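금요일 오후 네 시에 펌프가 또 샜습니다. 이번 달에 두 번째입니다. 저는 한국에 온 뒤로 작은 식품 공장의 설비 일을 하고 있는데, 한국어로 글을 쓰는 것은 아직 느립니다. 틀린 표현이 있으면 댓글로 알려 주시면 감사하겠습니다.

새는 곳은 소스 라인의 이송 펌프, 축 쪽의 메커니컬 씰입니다. 처음에는 씰 제품이 나쁘다고 생각했습니다. 그래서 4월에 거래처를 Nosutbridge에서 Lykkegaard로 바꾸었습니다. 가격은 개당 15퍼센트 올랐습니다. 그런데 새 씰도 200시간을 넘기지 못했습니다. 전의 씰은 1,000시간 정비 때까지 문제가 없었던 적도 있었으니까, 저는 조금 부끄러웠습니다.

분해해 보니 고정 링의 면에 가는 줄이 여러 개 있었고, 오링은 한쪽만 눌려 있었습니다. 한쪽만 눌린 오링은 보통 조립할 때 비스듬하게 들어간 것이라고 배웠습니다. 하지만 조립한 사람은 저였고, 저는 설명서대로 했다고 믿고 있었습니다.
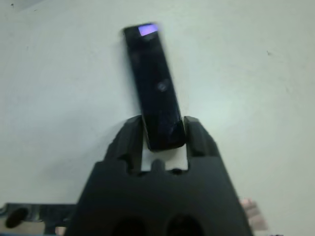
세키구치 도모미 씨는 씰보다 먼저 축의 흔들림을 재라고 했습니다. 씰을 세 번 바꾸는 돈이면 베어링 하나를 살 수 있다고도 했습니다. 듣기에 조금 아픈 말이었지만 맞는 말입니다.

다음 날 아침에 다이얼 게이지를 빌려서 축을 쟀습니다. 값이 펌프 설명서의 허용치보다 컸습니다. 베어링을 빼서 손으로 돌리니 모래가 들어간 것 같은 느낌이 났습니다. 베어링은 Simer에 주문했고, 도착까지 8일이 걸린다고 합니다. 그동안은 예비 펌프를 씁니다. 예비 펌프는 소리가 커서 옆 라인 분들께 미안합니다.

나유나 씨가 오링 재질도 물어보셨습니다. 우리 소스에는 기름이 많아서 EPDM은 맞지 않고, 지금은 FKM을 쓰고 있습니다. 이것은 바꾸지 않을 생각입니다. 다만 조립할 때 바르는 윤활제는 식품용인지 다시 확인하려고 합니다. 통의 라벨이 오래되어 글자가 잘 안 보입니다.

베어링이 오면 축을 다시 재고, 그 값을 여기에 적겠습니다. 혹시 같은 형식의 펌프를 쓰시는 분이 계시면 씰을 몇 시간마다 교환하시는지 알려 주세요.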